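Search the forum

Wrist depth drops out over clear rack, planner goes through it

Posted by plungate_k

We run a two-arm cell on the Clodby planner. The wrist depth stream returns almost nothing on transparent plastic, so the rack never enters the collision map. The only solid returns are the colored liquid at the bottom of the tubes. The planner then treats the space above as free.
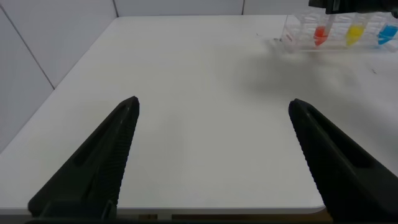

What I have tried

Voxel size from 10 mm down to 2 mm, no change. One sweep gave 1,448 valid points for rack and tubes together. Is there a filter setting I am missing?

esteban-ctl

No filter will recover points the sensor never returned. Segment the rack in RGB, fit a known mesh, and insert it as a static collision object. Pad it by 10 mm.

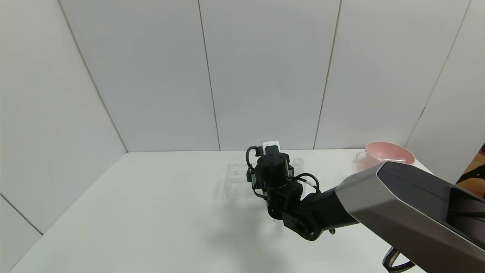
Padding matters most on the links you are not watching. Clodby checks the gripper against the map at full rate but samples the upper links coarsely by default. With a silver link that long reaching in over the pink bowl's side of the table, I would raise the sampling there too. Add the clear cup to the mesh list - it will fail the same way as the rack. Cables need their own padding at the wrist, as the stock model has none.

mt_cella

Update to build 19, fixed it for me. Might have been a different bug.

Related
Cella driver: depth and color timestamps drift
Padding per link in Clodby
Two arms, one collision map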